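Subject: Re: [homecoffee] Grinder retention and stale grounds
From: Babatunde Uzor

> I've been weighing my dose in and out for a month and I'm
> losing close to a gram every morning. It comes back the next
> day when I don't want it. Is everybody just living with this?
> Also, does the water droplet trick do anything, or is that
> one of those things people repeat? I'm on a Kullo, the older
> one with the plastic chute.

Living with it, yes, for years! Then I got annoyed enough last January to do something about it, and I've been meaning to write it up for the list ever since, so thanks for the push.

First, the droplet thing. It works for me. I wet the handle of a teaspoon, stir the beans once, and grind. The static is worst in winter when the heat's been running (our kitchen gets so dry the cat gives me shocks), and on those mornings the difference is huge. In July I can't say I notice either way. Don't overdo it, though. I once used a spray bottle with a lot of enthusiasm and got a sticky ring of grounds around the burrs that took a whole evening and a toothbrush to get out.

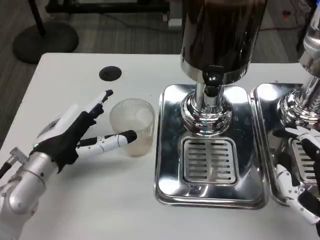 Ribbed cup, white table.

Second, the chute. On my old Cidar most of the missing coffee was sitting right at the bend, packed in like wet sand. I tapped, I knocked, I used a bellows that my brother-in-law made from a rubber bulb, and every one of those helped a little. What helped a lot was taking the thing apart and cleaning it properly, which I had not done in (cough) four years. If yours is the older Kullo I think there are two screws under the front panel, but somebody with one in front of them please correct me.

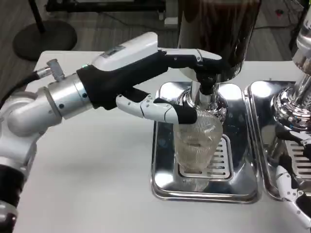

Catching the grounds is the part I'd look at next, before you spend any money. I used to grind straight into the portafilter and half of it went on the counter, so some of my "retention" was really just mess that I wiped up without thinking. These days I want something see-through under the spout, like the clear ribbed cup under the grinder there, so I can tell at a glance when the last bits have stopped falling. I'm less keen on ridges on the inside of a cup, because fines love to hide in them. Smooth inside is what you want, and wide enough that you can flip the portafilter over on top. Mine is a cheap steel one from Flivico, so I can't see through it at all, and yes I know I'm contradicting myself.

Third, and this is where people will yell at me, I quit weighing out.

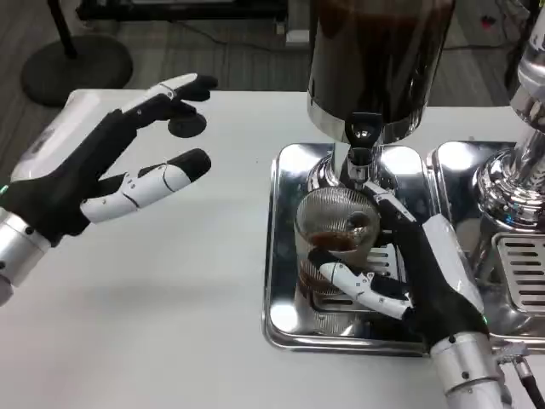

I weigh the beans going in, I purge a few beans if the grinder has sat for a couple of days, and that's it. I kept a log for 40 mornings, and the ones where the scale said I was short were not the ones that tasted bad. What tasted bad was the bag of Zariņš dark roast I'd left open next to the stove. I got 13 drinkable shots out of that bag and the rest went in the compost.

If you still want to chase the gram, do the deep clean, then run 30 grams of old beans through before you start measuring again. Fresh-cleaned burrs hang on to coffee until they get a bit of a coating, and you'll scare yourself with the first few numbers otherwise.
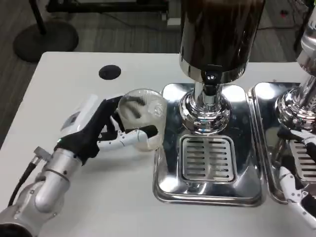 Clear glass with a little something cloudy at the bottom.

Does anyone have a source for replacement chute gaskets? Mine has a crack in it and the shop I used before has stopped answering email.

Babatunde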